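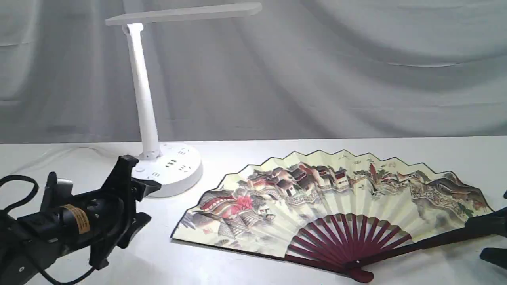 Sketari has published its account of the fault that hit the Doltar cell last month, and it answers fewer questions than it raises. By the company's telling, a gripper lost its position reading during a handling routine and kept closing for 12 seconds after the controller had told it to stop. The work on that table is light stuff: a white desk lamp with a power strip built into its base, a painted paper fan spread open next to it. Nothing there needs much force, so a gripper that squeezes past its limit ought to be easy to catch. The software didn't catch it. An operator heard the motor straining and hit the stop.

The report blames a worn cable. Maybe so. Cables that bend all day do wear out, and the log does show the signal dropping out 7 times that afternoon before the bad one. But each of those dropouts was marked "recovered" and passed over. If the arm can lose track of its own fingers seven times and nothing more than a line in a log comes of it, I'd call that a design problem — and a new cable won't fix it.

Sketari also points out that the cell had run 3440 cycles without an injury. That number keeps turning up in the slides, and I don't find it very comforting. How many of those cycles had dropouts? The report doesn't say. Pangaribuan, which did the outside review, asked for the full logs and was given the last 200 cycles.

The fix on offer is a cable swap and a software patch that halts the gripper on the second lost reading. Why the second? Pruter's cells, which use a similar setup, halt on the first, and its operators put up with the extra restarts. Sketari says stopping that often would "affect throughput."

The Doltar cell is due back in service in December. The review team still hasn't seen the rest of the logs, and the patch notes don't mention any test with the cable unplugged while the gripper is closing. We have asked for both and will print what we get.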